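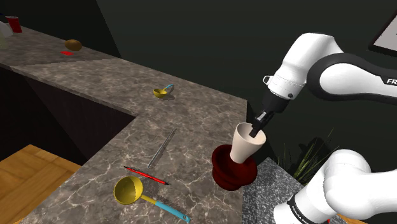 DROLLEL FILM SOCIETY
Minutes of the June programming meeting
Held in the upstairs meeting room, Wednesday, 7.00 pm

Present: Hazel Park (Chair), Raimonds Avotiņš (Secretary), six ordinary members
Apologies: Two received

1. Minutes of previous meeting
Accepted as circulated, with the spelling of Mbeki corrected under item 4.

2. Superhero season
The Chair tabled the draft program of five titles, to be shown in order of original release. A member asked that the origin story be moved to the second week so as not to clash with the school holidays. After discussion the order was left as drafted.
Moved: R. Avotiņš. Seconded from the floor. Carried.

3. Vehicle display and sponsorship
Correspondence was received from Vastex, car dealers, offering $2,000 toward the season in return for parking two vehicles on the forecourt on opening night and screening a short advertisement before each session. Members held differing views. It was noted that the centre's lease permits vehicles on the forecourt only until 9.30 pm, and that the opening feature finishes at 9.50 pm.
Resolved: that the forecourt display be accepted for opening night only, vehicles to be removed before the feature begins, and that the advertisement be declined.
The Secretary is to ask whether Vastex will hold its offer at the full amount on those terms.

4. Licensing
Mbeki Distribution has quoted $295 per title for a single public screening. The second title on the draft program is not yet confirmed — the rights are changing hands and a reply is expected within the month.

5. Printing
The quote from Jovley for 4,000 flyers was considered high. Last season nearly 1,000 were left over.
Resolved: that the order be reduced by half and the colour cover retained.

6. Other business
The centre has asked that the foyer doors be kept closed during sessions. Noted.

Meeting closed 8.25 pm.

Action: R. Avotiņš to write to Vastex and Jovley. H. Park to follow up Mbeki Distribution.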